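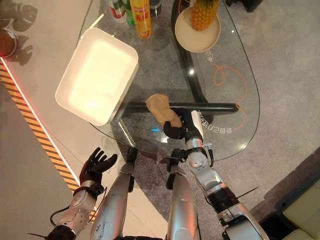 Table clearing at Nallon: cloth in the right hand, left hand open.

I promised last month I'd say something about our new house rules for the two-handed robots, so here goes. Masaru Shibata and I wrote the first draft in November over one long afternoon, and it came to 61 lines. Far too many! Cremilda Brito went through it with a red pen and we now have a single page that fits on the wall by the door.

The rule I get asked about most is the one on glass. A see-through top is hard on depth cameras, so anyone running a wiping or tidying task on one has to check the table height by hand before the first go, and again after every break. Yes, every break – I know it's dull. Joseph, our older test rig, has 484 runs on its sheet and the height check is the box people most often leave blank.

Next, the tape. Orange and black on the floor means you stay on your own side of it while the arms are powered, even if you only want to nudge a tray a little to the left. Ask the person holding the stop button, wait for them to say "safe" out loud, then go in.

We've also put in a speed limit for the hands when they're near anything that can tip over, bottles and tall cans above all. Kokolach use a similar rule at their site and were kind enough to let us borrow their wording (thank you!). Gripping soft things like cloths has its own short section, mostly about letting go before you lift the wrist away.

Logs are kept for 48 days, then cleared unless there's been a stop. If there has, fill in the yellow form the same day and leave it in my tray. Comments on the page are welcome until the end of the month, and Cremilda still has the red pen.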